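The robotics club at Stundport Technical High School spent its first winter on line followers and a ball launcher. This year Ülle Paulauskas, who teaches physics and runs the club, gave the students a household chore instead. They had to break down the job of making a bed into movements a two-fingered gripper can manage.

It took them most of December to agree on what the movements were. Pinch the corner. Lift. Pull toward the foot. Let go without dragging the cloth back. The written list ran to 31 steps before anyone picked up a gripper, and several of those were later crossed out.

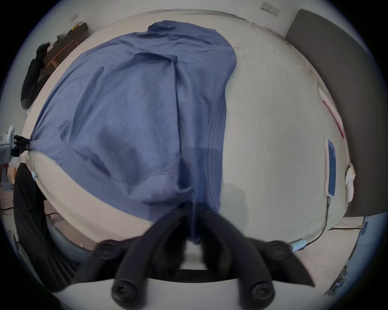 SCHOOLS & CLUBS

Cloth is hard for machines. A box keeps its shape when you grab it, and a sheet changes everywhere at once. The students work the grippers by hand and record each attempt, then sort the recordings into ones worth keeping and ones that go in the bin. By the end of January they had kept 700.

"Most of them were bored by the third evening," Paulauskas says. "Then they started arguing about corners — which one to do first, how much cloth to take — and they stopped being bored."

The argument split the club into two teams, Farnon and Grimetti, both named after characters in a comic one of the students draws. Farnon starts at the foot of the bed. Grimetti starts at the wall and works back, which is slower but leaves fewer creases to chase.
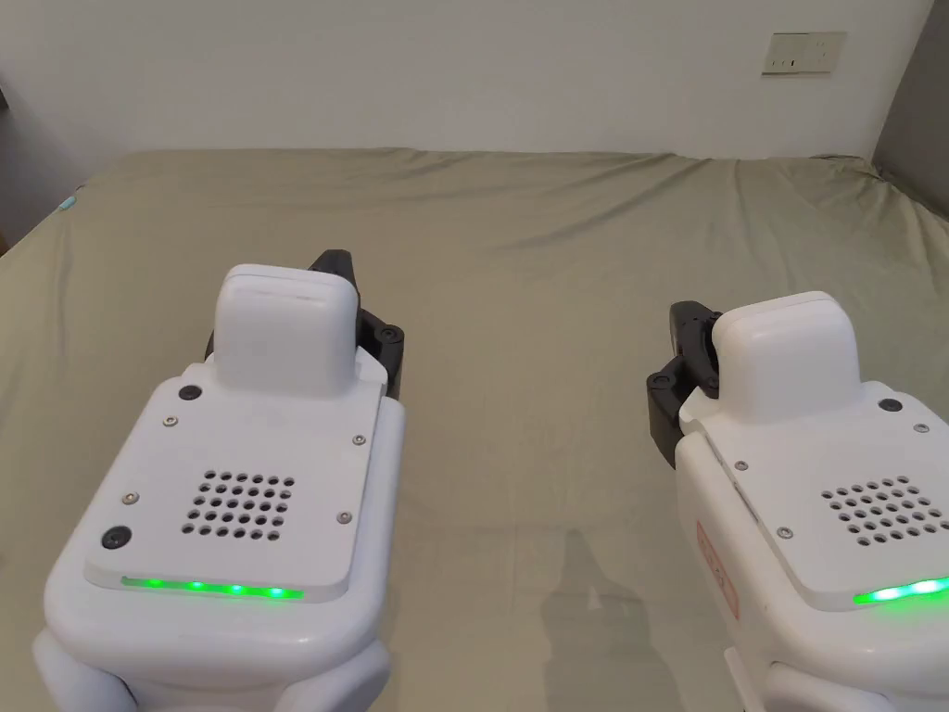 Two grippers over the green sheet.

The teams will present their methods at the Ní Mhurchú student showcase on Saturday, February 29, 2020. Each gets one table and a short talk. Paulauskas has asked them to include the failed attempts, and the Farnon team has already filled a page with theirs. Pillowcases are planned for next year.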